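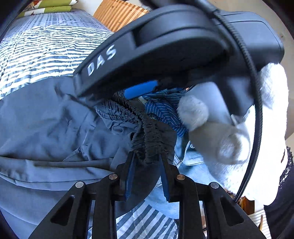
Clothing handled with the hand-held gripper, headphones held in a gloved hand, bedroom set.

Notes on Grasp Labels for Soft Items

Posted in March by Berhanu Mersha
Filed under: Manipulation, Data

This post summarizes a result from the past winter that may be of use to other groups who train grasping policies from hand-held gripper recordings. The work was carried out at the Habte laboratory in Bridville. A longer report is in preparation. The views given here are my own and do not represent a position of the laboratory.

The question was a narrow one. In our recordings, an operator closes a hand-held gripper on an item and moves it to another place. Until last year, each recording was labeled with a single moment of grasp, defined as the point at which the fingers stopped closing. For rigid items such as cups and boxes this definition served well. For clothing it did not. When the fingers close on a gathered waistband or a loose sleeve, they continue to move inward for some time after the item is held, as the folds compress. The label therefore arrived late, and the policy learned to wait at a point where it should already have begun to lift.

The effect was first noted by a colleague reviewing failed trials on the bench robot. In many of them the arm closed on a garment, paused, and then opened again without lifting. We had attributed these failures to the camera view, which is often blocked by the item itself once the fingers are near it. A review of the training labels suggested a simpler cause.

Method

We assembled a set of 2,013 recordings from our existing household collection. All of them involve at least one soft item, and many include a harder object lying among the soft ones. Mixed piles were kept in the set on purpose. A policy that handles a shirt well on a bare table may still fail when the shirt lies against something stiff, and piles of that sort are common in an ordinary bedroom.

Each recording was then labeled a second time under a new scheme, which we call Jivov. In place of one grasp moment, the scheme records 2: the first contact between either finger and the item, and the first frame in which the fabric moves together with the gripper. The interval between them is treated as the closing phase, whatever the fingers are doing during that time. Finger width is still stored, but it no longer decides the label.

Labeling was done by hand, using a small viewer named Hillo that was written in the laboratory for this purpose. Two people labeled every recording separately. Where their labels differed by more than a few frames, they reviewed the recording together. Most disagreements concerned thin fabrics, where the first contact is difficult to see, and recordings in which the operator's other hand was also holding something. The guidelines were amended once, early in the work, to state that movement caused by the free hand does not count as movement with the gripper. Recordings labeled before that change were labeled again.

We trained the same policy twice, once with the old labels and once with the new ones. Network size, training length and camera input were unchanged. Each policy was run for 800 trials on the bench robot, with the items rearranged between trials.

Result

The policy trained on the new labels lifted soft items more often than the earlier one, and the pause before lifting was largely gone. The improvement was clearest for elastic and gathered fabric, where the compression of the folds had distorted the old labels the most. For flat, heavy garments the gain was small. For rigid items there was no difference that I would be prepared to report.

One result went the other way. With the new labels the policy sometimes began to lift too early when a thin strap or trim was lying over the target item. In some 20 trials it pulled the trim alone and left the garment behind. The new scheme marks the first fabric that moves with the gripper – it does not ask whether this is the fabric the operator intended to pick up. A field for the intended item has since been added to the viewer, but the existing recordings have not yet been updated.

Limits

All trials were run on one robot with one type of finger pad. A softer or more slippery pad would change the length of the closing phase, and I would expect the benefit to change with it. The time required is also considerable. Labeling two moments by hand took more than twice as long as labeling one, mainly because of the joint reviews. An automatic method based on image motion was tried briefly and set aside, as it confused movement of the camera with movement of the cloth.

The labeling guidelines can be sent on request. Questions about the viewer are best raised at the Thursday group meeting, which is open to visiting students.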